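Como dobrar roupa esportiva escorregadia (e fazer a pilha parar em pé)

Publicado em 2018-04-11

Quem tem criança no futebol ou adulto na corrida conhece a cena: você dobra tudo direitinho, vira de costas para pegar um cabide e a pilha já escorreu para o lado. Tecido brilhante de treino não obedece igual a camiseta de algodão! Passei anos brigando com isso até a minha vizinha, Yung-ching Pan, me mostrar como ela dobrava os uniformes da equipe do filho, o Ballik, e desde então faço quase tudo do jeito dela (com umas adaptações minhas, porque eu sou teimosa).

O que você precisa

Uma superfície que segure o tecido. Mesa lisa é péssima, a peça passeia. Eu uso o assento do sofá, que é de um tecido mais áspero, mas serve um banco estofado ou até uma toalha grossa esticada em cima da mesa. Deixe também um cesto por perto para as peças que ainda vão passar pela sua mão.

Passo 1 - Separe antes de dobrar

Jaqueta com jaqueta, shorts com shorts, camiseta com camiseta. Feche os zíperes até em cima e esvazie os bolsos. Já achei moeda, papel de bala e, uma vez, um apito inteiro que eu tinha jurado que estava perdido no clube.

Passo 2 - Tire o ar

Estenda a peça com a frente para baixo e passe as duas mãos abertas do meio para fora, sem pressa. O tecido sintético guarda ar entre as camadas e é isso que faz a pilha estufar. Se estiver muito amassada, sacuda segurando pelos ombros (ou pelo cós) umas duas vezes e estenda de novo. Ferro eu não uso, morro de medo daquele brilho derretido que fica.

Passo 3 - Use as faixas como guia

Essa foi a dica que mudou a minha vida. Roupa esportiva quase sempre tem faixa, vivo ou recorte de outra cor, e a fábrica já costurou aquilo reto para você. Em jaqueta, dobro cada lateral para dentro até perto do meio das costas, deito as mangas por cima, e depois trago a barra até a gola em duas ou três dobras. Em shorts, uma perna sobre a outra, a ponta do gancho para dentro e mais duas dobras no comprimento. Quando a faixa é curva, esqueça a faixa e siga o cós.

Passo 4 - Dobra firme, mão parada

A cada dobra, aperte com a palma e conte até 6. Parece bobagem, eu sei - mas o tecido assenta e a dobra seguinte sai bem mais fina. Se a peça abrir sozinha, desmanche só a última dobra e refaça.

Passo 5 - Empilhe com a dobra para o mesmo lado

Deixe a parte arredondada da dobra sempre virada para você na gaveta. Aí dá para puxar uma peça do meio sem desmontar o resto. Prefiro pilhas baixas, e no caso das camisetas muito lisas coloco uma de algodão entre elas, que funciona como freio.

E as peças forradas?

Agasalho com forro é mais chato. O forro anda para um lado e o tecido de fora para outro, então puxe as duas camadas juntas pela barra antes de começar. O meu mais teimoso só ficou bom quando desisti da dobra e passei a enrolar, de baixo para cima, bem apertado. Na mala eu enrolo todos, de qualquer jeito.
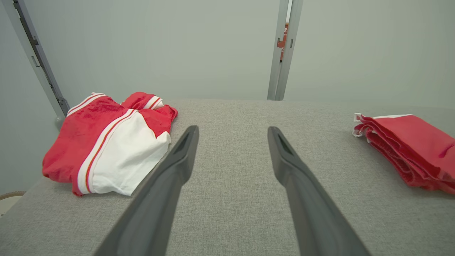 Vermelho com branco: um monte ainda por dobrar e, à direita, o que já está dobrado.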